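Datasets / Household / Tidying and sorting

# Valtwood Mixed Box

README, version 2
Last revised 19 May 2018

## What this is

Valtwood Mixed Box is a set of photographs of small household things being put into, or taken out of, shallow open boxes. The things are the sort that end up together on a bed or a table when a room is being tidied: fruit, school workbooks, storybooks, socks, pencil cases, lids without tubs. The set holds 3000 photographs, all taken indoors in ordinary homes.

It was put together for people working on sorting and storage questions: which items are already in the box, which are still outside, what is lying on top of what. It has also been used for plain object labelling, and it works well enough for that, though there are larger sets for the purpose.

## Rooms and surfaces

The photographs are grouped by surface. Bed, table, floor and worktop each have their own folder. The bed folder is the largest and the one that gives the most trouble. Blankets and bedcovers are often patterned, fruit rolls into the dips, and a box set down on soft bedding seldom sits level. Annotators were asked to treat the box as one object even when a corner is lifted or a side is hidden, and to label the bedding by layer where two layers show.

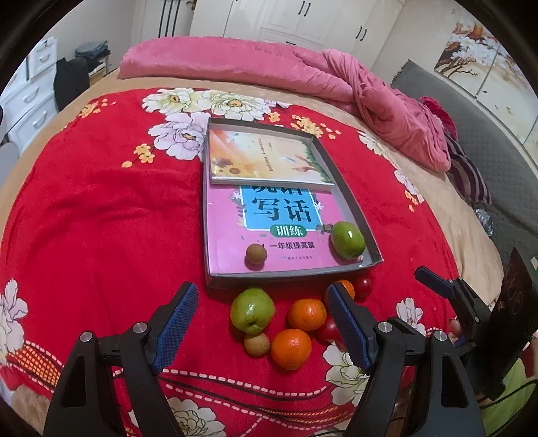

*Bed folder, mixed fruit and books. Two books and two fruits in the box, seven fruits still on the red floral blanket.*

The bed photographs mostly pair fruit with paper goods. We chose this pairing in April after the first round, when it was clear that boxes of fruit alone were too easy. A book makes a flat floor inside the box and the fruit rests on it, so "in the box" and "on the book" are both true and both are recorded. Where one book overlaps another, the upper one is marked as upper and the hidden part of the lower one is not guessed at.

## Labels

Each photograph comes with a plain text file of the same name. One line per item, with the fields separated by tabs:

- item name
- place (inside, outside, on the rim)
- resting on
- how much can be seen (whole, part, trace)
- notes

There are 80 item names in the list. Fruit is named by kind where the kind is plain, as with apples and oranges. Where it is not plain, the label is a colour and a shape, such as "brown round fruit" or "dark red fruit". Please leave these as they are. In the first version several had been changed to a guessed kind and the guesses did not agree with each other.

## Printed text

Many of the books are Chinese primary school workbooks. Titles are copied into the notes field in the original characters, without translation. In the photograph shown in this file the pink workbook has 写话 in large characters, 训练 in a green oval, and 一年级提高篇 on the line beneath. Characters that are partly covered are entered as a single question mark, however obvious the missing word may seem. Publisher lines are left out when they are too small to read.

## Known problems

- Two photographs in the floor folder have their label files swapped. This will be put right in the next version.
- Glossy covers and shiny fruit sometimes carry a bright highlight. A highlight is not an item and should not have a line of its own.
- Leaves and stems are labelled separately when they are loose, but the rule was brought in late and the worktop folder does not follow it throughout.
- "On the rim" was used loosely for items leaning against a wall of the box. If an item's weight is on the floor of the box or on something inside it, read it as inside.

## Use

The set may be used for teaching and research. Please name Valtwood Mixed Box and give the version number. If you change the labels, keep the original text files next to your own – it makes comparison much easier later.

Corrections are welcome, preferably as a list of file names with the old line and the new one.

Related sets

Rusance Kitchen Drawers
Carrillo Shelf and Basket
Loltus Laundry Folding
Valtwood Mixed Box, version 1 (withdrawn)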